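Moving a basket with a home-built arm: project report

Author: Benoît Carré
Workshop: Kaltard shared workshop, bench 6

1. Aim

The aim of the project was to build a small robot arm that could pick up a household basket by its edge, carry it a short distance along a bench and put it down without tipping it. The arm had to be built with the tools in the workshop and had to run from a laptop. I started in October and stopped changing things in March, so that the last weeks could go on testing and writing up.

I picked a basket because most of the student arms I had read about lift blocks or cups. A block has flat sides and stays the same shape when it is squeezed. A woven basket gives a little, has gaps in it, and is much wider than the gripper, so it has to be held at one edge with the weight hanging off to one side.

2. The arm

The arm has 6 joints. The three nearest the base use larger motors and the three at the wrist use smaller ones. The links are cut from aluminium tube and the brackets are printed. The base is bolted to a square of thick board, and the board is clamped to the bench. In the first version the board was only held by its own weight, and it slid whenever the arm reached out fully.

The motor controller is a Unitz board bought second-hand. It came without its power lead, and finding the right connector took longer than wiring the rest of the arm. All the cables run along the outside of the links and are tied at each joint with a loop of slack. Two of them had to be replaced in January after being pinched at the elbow.

3. The gripper and wrist camera

The gripper has two fingers driven by one motor through a pair of gears. I drew three sets of fingers. The first set was too short and the knuckles hit the object before the tips closed. The second set was long enough but narrow, and it twisted under load. The third set has broad, flat tips and is the one used for all the results in this report.

A small camera is fixed at the wrist and looks out along the fingers. The picture goes to the laptop, where a program finds the edge of the basket and works out how far the gripper has to move sideways before it closes. The program first turns the picture grey, then looks for long lines that are thicker than the lines near them. This works because the rim of the basket is made of heavier coils than the walls.

I had not thought enough about light. The open parts of the weave let bright light through, and each hole has a hard edge of its own. The first version of the program found hundreds of short edges and picked one of them more or less at random. Blurring the picture before the search took most of these out, but with too much blur the rim went as well. I settled on a blur of 5 pixels after trying every odd value up to 15.
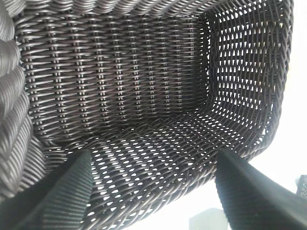 4. Method

Each test followed the same steps. The basket was set down inside a taped area on the bench, turned to a different angle each time. The arm moved to a fixed point over the area, looked for the rim, moved in, closed, lifted, swung to the left and lowered. A run counted as a success if the basket was put down upright inside a second taped area.

I did 30 runs with the basket empty and the same number with a folded towel inside. The motor current at the gripper was logged during each run, and the gripper stopped closing when the reading passed a limit. The limit was set to 1,000 in the controller's own units. I could not find out from the Unitz manual what this is in milliamps, so the number is only useful to someone with the same board.

5. Results

With the basket empty, 24 runs were successful. Four of the failures were the program choosing the wrong edge. In the other two the rim was found correctly but the fingers closed too low, and the basket turned as it was lifted.

With the towel inside, 19 runs were successful. Most of the failures here happened during the swing – the basket tilted towards its heavy side and touched the bench. Slowing the swing to half speed helped in a few extra runs that are not included in the count.

The blur setting was not changed during the tests. Runs done in the evening under the bench lamp went worse than those done in the morning, but I did not write down the time of the first few, so I have left this out of the results.

6. Problems and changes

The gears in the gripper wore quickly. The first printed pair lasted until the end of January and the second pair is already loose. Metal gears would be better, and Awasthi sell a pair in the right size, but they would not have arrived in time.

The flat tips sometimes slide along the coils of the rim before they grip. A thin rubber pad might cure this. I tried a strip cut from a bicycle inner tube, held on with double-sided tape, and it peeled off on the second day.

If I carried on with the project I would add a lamp at the wrist, so that the light on the basket was the same at any time of day. I would also move the camera further back, as the rim on the near side is partly hidden by the fingers when they are close to it.

7. Parts and files

The drawings for the third set of fingers and the edge-finding program are on the workshop computer in the folder Villberg, which was the working name of the arm. The gear drawings in the same folder are the old ones.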